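Zullik opens orders for Fakness tabletop manipulation kit

Enclosed work cell, block set and wrist camera ship together starting in June

Zullik today opened orders for Fakness, a tabletop kit for teams that train and test robot arms on small-part handling. The kit combines an enclosed work cell, a two-finger gripper, a set of colored blocks and 2 cameras, one fixed at the cell and one mounted at the wrist.

Fakness was designed for labs that want the same task set up the same way at every bench. The cell has sloping walls, so parts that get pushed to the side stay within reach of the arm. The blocks come in plain bars, cubes and stepped or joined shapes that have to be approached from more than one angle.

"Most of our customers were building their own boxes and cutting their own parts," said Mizanur Bhattacharjee, product manager at Zullik. "Then they moved to another building and had to do it over. We wanted one crate with everything in it."

The kit was tried out over 10 weeks at Ackermann, a contract test lab, where operators logged 1,816 pick attempts with the block set. Changes made after the trial include a stiffer wrist camera mount and a replaceable finger pad — the part that wore fastest.

"Setup took us 56 minutes the first time, and most of that was cabling," said Tharindu Sarkar, who ran the trial at Ackermann. "The odd-shaped pieces are the ones our people kept going back to."

Software for recording both camera views is included. The kit fits arms already supported by Zullik's Banness controller. Replacement pads and extra block sets are sold separately. Pricing is available from Zullik sales on request.

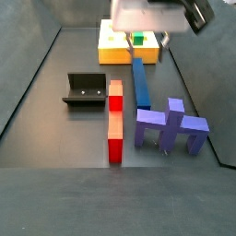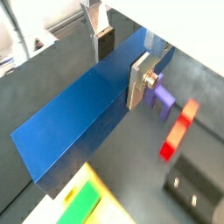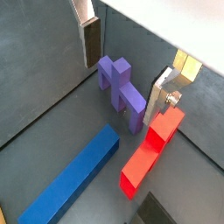
The Fakness gripper and block set in the work cell. First picture: fixed camera. Second and third: wrist camera.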